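4.2 Household use of notices during the Sirkby supply change

Sirkby and Plallcombe were moved from the old borehole to the river intake at Toft in March. The water company told residents by letter, and the district council put the same wording on its website. We asked how far these notices changed what people did at the kitchen tap in the weeks that followed.

We sent a short questionnaire to 200 households in Sirkby and 200 in Plallcombe. The letter in both places was the same, but Plallcombe residents also had a doorstep visit from a council officer, who left a card with a phone number on it. Interviews were carried out by Arthur and Nurmi, and the answers were coded by Jitpraphai without sight of the address.

Most people in both places remembered getting something through the door. Fewer could say what it asked them to do. The instruction to run the tap before drinking was on the second page, below a paragraph on billing, and several people told us they had stopped reading by then. In Plallcombe the instruction was better known, and those who knew it nearly always named the visit as their source – the letter was hardly mentioned.

Tenants were less likely than owners to have acted on the notice. Some letters had gone to the landlord's address, a fault the company corrected after 7 weeks. We have kept these households in the analysis, as leaving them out would hide a gap that the notice rules allow.
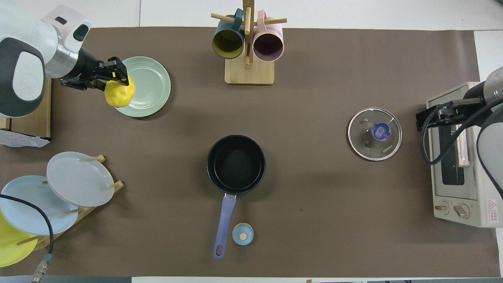
Figure 2. Kitchen items on a brown paper mat, with two mugs on a wooden mug tree.

Who has to tell tenants when the source of their water changes? Under the arrangement in force at the time, the company wrote to the bill payer, and passing the notice on was left to the landlord.

Neither council kept a record of which landlords had done so. Rainer and Cervantes asked both for one and were sent the text of the original letter. We return to the question of records in section 5.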